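Plekotero Releases Open Good-Practice Guide for Testing Household Robots in Simulation

03/07/2026

Plekotero today released the first full edition of the Grirurell Guide, a free set of good-practice rules for anyone who tests household robots in simulation before letting them near a real kitchen or living room. We're thrilled to get it out the door!

The guide covers 18 rules, from how a virtual room should be set up to what a lab has to publish when it claims a success rate. It was written with Ververidis, the testing group that ran the trial rounds in June, and it grew out of a simple frustration: two teams could both report that their robot "opens drawers" and mean very different things by it.
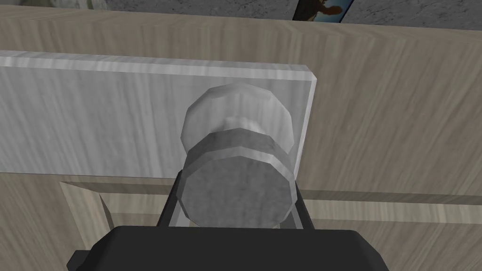

Simulated view of a gripper with its fingers on either side of a faceted knob.

"A knob sounds easy until you try to agree on what counts as holding it," said Zarmeena Kakakhel, lead editor of the guide. "We spent weeks on that one page, and I loved every minute of it. Now a team has to say where contact begins, how long it must last and how hard the fingers may press."

Under the new rules, every reported score must come with the starting position of the arm, the full list of rooms used and all failed attempts. Teams may no longer drop a run after seeing how it ended. Trials stopped by a software fault are logged under their own heading and stay in the public record.

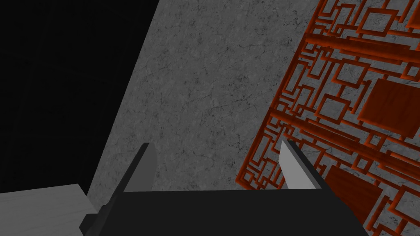
Rule 7 deals with variety, and it drew the most mail during the comment period (797 comments in all, many of them wonderfully detailed). It asks that surface materials, patterns and lighting be changed between test sets, and that a robot be scored on rooms its developers haven't tuned for. The trial rounds took in 2,782 simulated attempts, and the logs can be downloaded along with the guide.

Camera placement gets a chapter of its own. Views from the gripper must be saved at the same rate as the joint readings, with the camera's mounting angle written down before the first attempt.

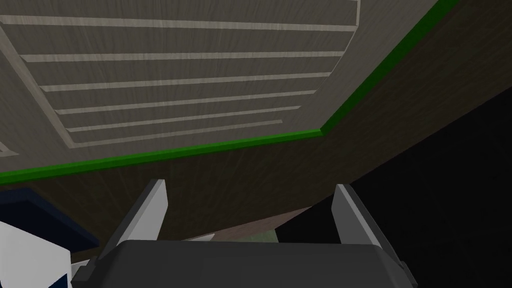 Reviewers asked for that last point again and again. Steep angles can make a flat panel hard to judge, so the guide also calls for a second, fixed view whenever a human grader decides the result.

"I've read a lot of standards, and this one is a pleasure to use," said Themis Alexiou, who heads testing at Ververidis. "My team went through the checklist on our own older work and found plenty to fix. We're rerunning those tests now."

The guide is voluntary. Labs that follow it can list their results in Mosska, the open registry run by Plekotero, after a short check of their logs. The registry has room for about 2,000 entries in its first year, and sign-up is open to universities, companies and hobby groups alike.

Comments on the next edition, which will add rules for two-armed robots, can be sent through the Mosska feedback page.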